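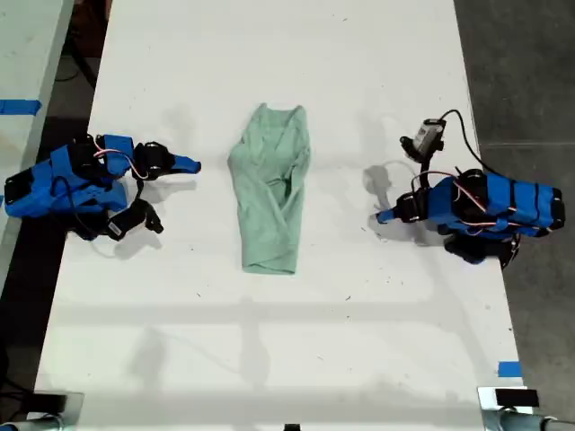
Najjar opens Prumdale workshop to visitors for garment-handling demonstration

PRUMDALE, 2023-03-31. Najjar will hold an open day at its Prumdale workshop in April to show its two-arm garment-handling project, Kedow. Admission is free, but places must be booked.

Visitors will be able to watch a pair of blue tabletop arms work on clothing laid between them. Each arm has a gripper and its own camera. Demonstrations last 20 minutes and are limited to eight people at a time.

The project team has recorded 722 folding attempts so far and plans to reach 1000 before summer. Staff will go over the results, including failed attempts, after each session.

"Shirts are hard because they never land the same way twice," said Nizar Smadi, who leads the project. "People should come and see where we are with it, and ask us questions."

A short talk on Codex, the software used to log the trials, will follow the last demonstration.

Bookings are taken at the Najjar front desk. Children must be accompanied by an adult.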